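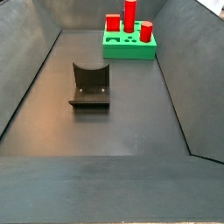 Gray box with sloping side walls and a smooth floor.

Herb Growing, Unit 4: Lemon Balm and Oregano
Course handout, revised 25 May 2023

Lemon balm

Lemon balm (Melissa officinalis) is a perennial herb in the mint family. It grows in a loose clump and has square stems, like most plants in the family. The leaves are oval to heart-shaped with toothed edges and smell of lemon when rubbed. The flowers are small, white or pale yellow, and open in summer. Bees visit them often.

Light and site. Full sun in cool areas, part shade where summers are hot. In strong afternoon sun the leaves turn yellow and the scent gets weaker. Plants grown in deep shade are tall and thin and tend to fall over after rain.

Soil. Any soil that drains. Lemon balm accepts heavier ground than oregano does, but not standing water in winter. Very rich soil gives large leaves with less flavor.

Sowing. The seed is fine and needs light to sprout. Press it into the surface of damp seed mix and do not cover it. Keep the tray warm and water from below. Seedlings are slow at first and should not be moved until they have two pairs of true leaves. Space plants 18 inches apart.

Seed from the Savero packets used in the April practical is sown the same way. Thin to one seedling per cell with scissors. Pulling disturbs the roots of the neighbor.

Division. Lift the clump in spring when new shoots are 2 inches high. Cut it with a spade or an old bread knife. Each piece needs roots and several shoots. Replant at the same depth and water well. Old woody centers go on the compost.

Cutting back. Cut the whole plant to a few inches above the ground when the first flowers open. New leaves follow within weeks, and the cut also stops it from seeding. A plant left to seed will come up in paths, in lawns and in the pots of other plants.

Harvest. Pick before flowering, in the morning after the dew has dried. Fresh leaves bruise easily and turn dark. For drying, hang small bunches out of the sun with air moving around them. Dried lemon balm loses its scent faster than most herbs and is best used within the year.

Oregano

Oregano (Origanum vulgare) is also in the mint family but comes from drier ground. Stems are partly woody at the base. Leaves are small, oval and slightly hairy. Flowers are pink, purple or white depending on the type.

Greek oregano (subspecies hirtum) has white flowers and the strongest flavor. Common oregano has pink or purple flowers and can be nearly tasteless. Seed-grown plants vary, so taste a leaf before buying or keeping a plant.

Light and site. Full sun. A slope, raised bed or the top of a wall suits it well.

Soil. Light, well drained, neutral to slightly alkaline. Add grit to clay. Feeding is not needed in open ground. In pots, one weak feed in spring is enough.

Watering. Water new plants until they root, then only in long dry spells. Pots should dry out at the top between waterings. Yellow lower leaves and soft stems usually mean too much water.

Cuttings. Take soft tips in late spring, strip the lower leaves and set them in a gritty mix. Cuttings keep the flavor of the parent plant.

Common problems for both

Powdery mildew: white coating on leaves, worst in crowded plants with dry roots. Cut back hard and remove the cut stems.
Leafhoppers: pale speckling on the upper leaf surface. Plants usually recover after cutting back.
Spider mites: fine webbing, mostly indoors or under glass. Rinse the undersides of leaves.
Root rot: sudden wilting in wet soil. Discard the plant and do not replant in the same spot that year.

For the next class

Read the Unit 5 notes on thyme and savory.
Bring one potted oregano and a clean pair of scissors.
Label your division trays with the plant name and date. Trays are on the lower bench in the Mandagi greenhouse.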